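Progress report to the programme manager, Sodlow
Project: Working rules for gripper arms handling loose fruit
Prepared by Floor Peeters, 23 July 2022

Work done in this period

The second draft of the handling rules is finished and has gone to Bickerstaff for comment. It has 13 rules, down from the longer list in the first draft. Two that overlapped on finger cleaning were merged, and the section on storage was dropped as the site at Cultcombe has its own.

Most of our time went on rule 6, which covers contact with soft or easily marked produce. It now says that the fingers must be level with each other before closing, that the operator notes any mark on the skin before the grip starts, and that the arm is not left holding fruit while the operator is away from the controls.
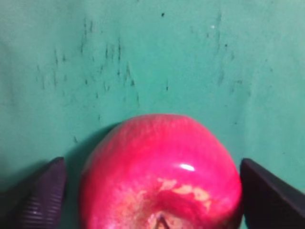
Apple between the gripper fingers, with the ribbed face of the left finger showing.

Wouter Vanhove has logged 186 grips against the draft so far. The log sheet is slow to fill in and he has asked for a shorter one. We agree, and the wording on existing marks will be cut down to a single tick box and a line for notes.

Rule 9 deals with the layout of the work surface. Items not being handled may stay on the cloth or on a plate, but the arm starts each run with open cloth between the fingers and the nearest item. The draft does not yet give a distance.

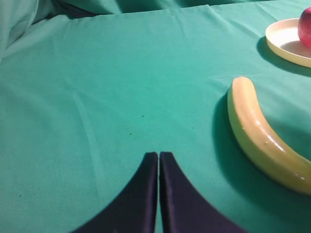

Jasper Smits would like the distance settled before the rules go any further. In his view an operator who is told only to leave "enough" space will leave whatever suits the run, and two sites will end up working in two ways. He would accept a figure that is later changed.

We will propose a figure in the third draft, once Nadska has sent its comments.

Still open

Sign-off for operator training. Bram Jacobs is drafting the form.
Who keeps the log sheets after the project closes.

The third draft is due in October. Spending is within the agreed budget.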